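Saturday, late

I meant to spend an hour in the Fillen cell this morning and came home after dark, so this will be a long one, and my tea is already cold. The right arm had been dropping a few steps short on its reach all week, and I finally gave it the whole day it wanted.

First I took up the mount bolts, cleaned under the base and set it down again square to the front panel. Then the elbow servo, which I swapped for one of the 3 spares from Lemaire (bless them, they packed it like an egg). I ran the new one bare for 200 cycles before I let it carry anything, and I sat there with a sandwich and listened to it the whole way through. Such a nice even hum! The old one had a gritty sort of tick in it that I'd gotten used to, the way you do with a refrigerator.

After lunch I did the homing on both arms, twice over, and wiped down the board. There's still a smudge by the back edge that I can't shift with anything milder than solvent, and I'd rather leave it than dull the surface. 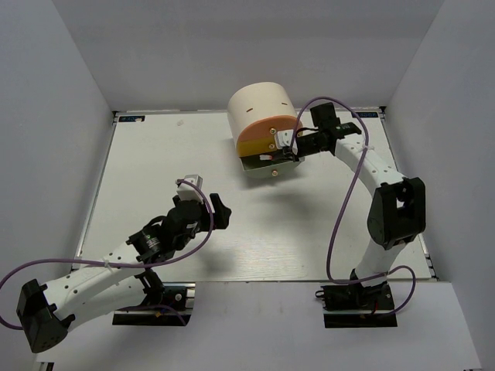 The cable on the right arm is the part I'm still fretting over. I gave it a good deal more slack at the wrist, and now the purple loop goes up high over the upper link before it comes down the front and out behind the mount. With the cylinder held up toward the back, it's a generous loop, maybe too generous, and I want to see how it behaves on a full Prilteveck run of 1,000 lifts before I trim the ties. The old cable wore through at 700, right where it rubbed the elbow, so I'm inclined to be patient with a bit of extra.

I wrote it all up in the Terness logbook, locked up and walked home the long way. Must remember to order more cable ties, the small white ones, and to bring my good screwdriver back from the bench.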